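Gathering examples in other people's kitchens
Speaker notes, Lorraine Tunstall, Pimimdale session, 2 pm

Slide 1
Say name, say Likside. Skip the company history, it's in the program.
Start with the number: 901 episodes kept for the Herrero set. Mention that an episode is one whole task, start to finish, done by a person in their own home. Don't get drawn into model results yet.

Slide 2
What we ask people to do. One short task card, no script. We used to send a script, and everyone moved like they were reading it. Same task on 3 separate days if they can manage it.
Kitchens are most of what we hold. Laundry is next. Sheds and garages hardly at all -- say so before someone asks.

Slide 3
Leave these up for a minute before talking. 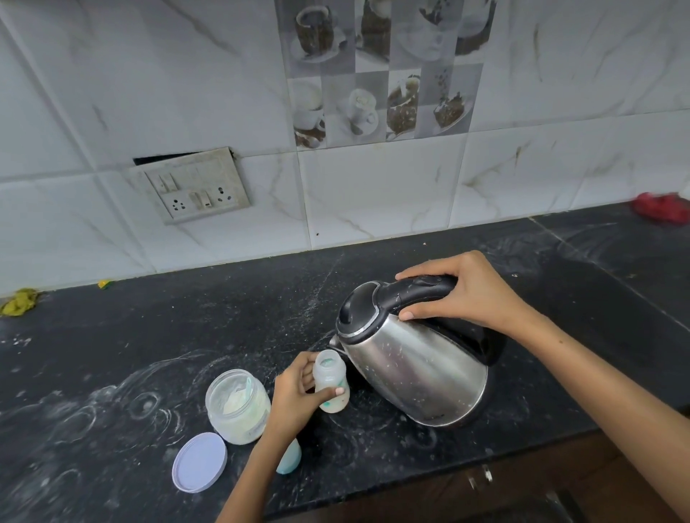
Making up a bottle, same counter in both. 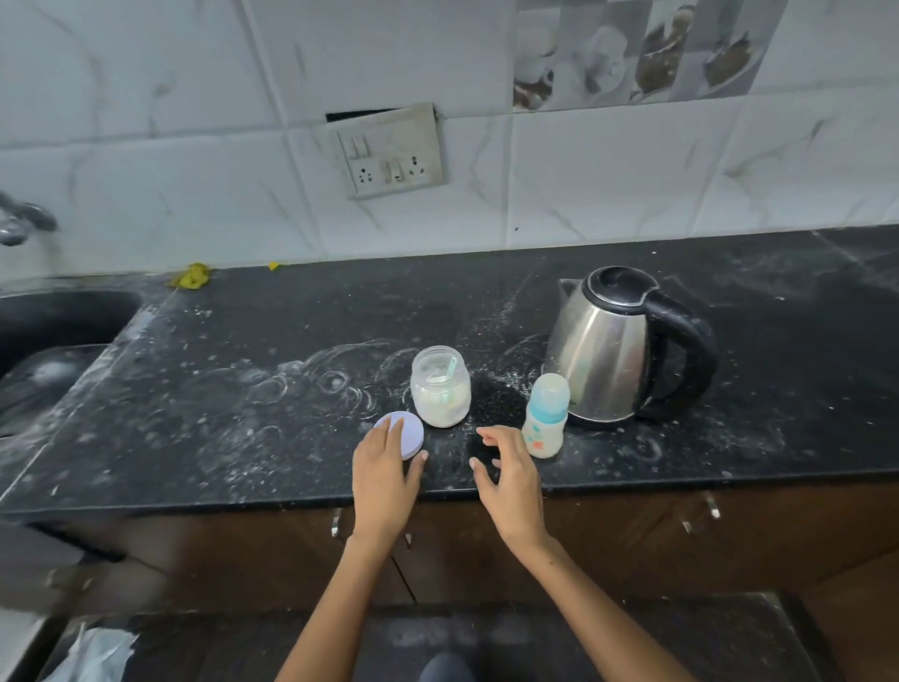

Labelling is where our time goes. Wesomance gave us a tool that splits an episode into steps, and the first version wanted every step to have one object and one verb. Preparing formula doesn't divide up like that. Two hands are often doing separate jobs, so we now label left and right on their own tracks. Take the one with the left hand flat on the lavender lid: the right hand is open over the counter and isn't holding a thing. The old tool would have called that a single step. Point at the powder on the granite as well. We had a filter that dropped episodes for cluttered surfaces and I took it out in June. A learner that has only met clean benches will be no use in a real house.

Slide 4
Disagreement between labellers. We put 2 people on each episode. Most arguments are about when a grasp starts: first touch, or fingers closed. We picked first touch. Either is fine if you stick to it.
If short of time, go straight to slide 6.

Slide 5
Consent. People can pull an episode at any point up to release. So far 7 have been withdrawn, and they aren't in the total.

Slide 6
What's next: more left-handers, more bathrooms, longer tasks. Contact details on screen. Questions -- repeat each one into the mike for the back rows.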